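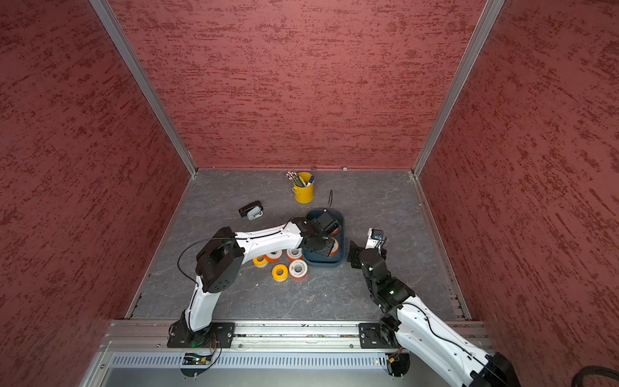 This report covers the second period of the Ridgeway Voter Participation Study, which is funded to examine why turnout at local elections in Trokthorpe and Clorkthorpe remains well below turnout at general elections. The study combines a doorstep survey, a smaller panel of residents who are interviewed more than once, and a record of public meetings held by candidates. All doorstep questionnaires are still completed on paper. The stationery for a survey point remains simple, and spending under this heading has been modest. The saving has been moved to the printing line, where costs have risen.

Fieldwork

Fieldwork in Trokthorpe was finished in August. Interviewers visited all 16 of the sampling areas agreed at the outset, and the target of 50 completed questionnaires was reached in every area except the two nearest the ring road. In those two areas many of the addresses supplied were empty or had been turned into short lets. Replacement addresses were drawn by the method set out in the original application, and the work there will be closed at the end of the next period whether or not the target is met.

Clorkthorpe has moved more slowly. The ward boundaries used in the sampling plan were altered after the plan was approved, and part of the sample had to be drawn again. Giang Hà, who leads the fieldwork, has agreed a revised list with the electoral office. Interviewing has begun in the northern wards. The southern wards will follow once the letters to households have gone out.

We had proposed that no interviewing should take place on a Sunday. Interviewers reported that people who work shifts were being missed, and the rule was relaxed in Clorkthorpe after discussion with the ethics adviser. Calls on that day are limited to the afternoon, and a note of the change will appear in the technical appendix so that the two towns are not compared without it.

Resident panel

The panel has 40 members, as planned. Four have withdrawn since the last report, two through moving away and two without giving a reason, and all have been replaced from the reserve list. The second round of interviews is complete apart from a small number delayed by illness.

Early reading of the transcripts suggests that many panel members do not know which council is responsible for which service. Several who described themselves as regular voters could not say when the next local election would be held. Members under 30 more often mentioned not having received any leaflet or visit from a candidate. These remarks come from a small group and should not be quoted as findings. They have been used to revise three questions in the Clorkthorpe questionnaire, with the original wording kept for half the sample.

Candidate meetings

Observers attended 15 public meetings. Attendance was uneven, and at one meeting in Trokthorpe the candidates and their supporters outnumbered the rest of the audience. The coding of questions from the floor has been completed by Thérèse Després and checked by a second reader. Parking, bus routes and planning were the subjects raised most often. Agreement between the two readers was good on subject and poorer on tone, and we intend to drop the tone code unless the funder objects.

Data entry and analysis

Data entry is carried out by Wokau under the contract reported previously. Almost all of the Trokthorpe questionnaires have been entered. A check of a sample of forms found a recurring error in the question on past voting, where "cannot remember" had been entered as a refusal. Wokau has corrected the affected records at its own cost and has changed its entry screen. No turnout estimates have been produced so far, and none will be released before weighting is complete.

Budget

Spending is slightly below the profile for the period. The underspend lies mainly in travel and in interviewer fees for Clorkthorpe, and will be used when the southern wards are opened. Printing is over profile following the redrawn sample - a second set of household letters had to be produced. We do not ask for additional funds. We do request approval to carry the travel underspend into the next period.

Matters for decision

The funder is asked to approve the carry-over described above, to confirm that the tone code may be dropped, and to agree a later delivery date for the Clorkthorpe tables. The Trokthorpe tables will be delivered on the original timetable.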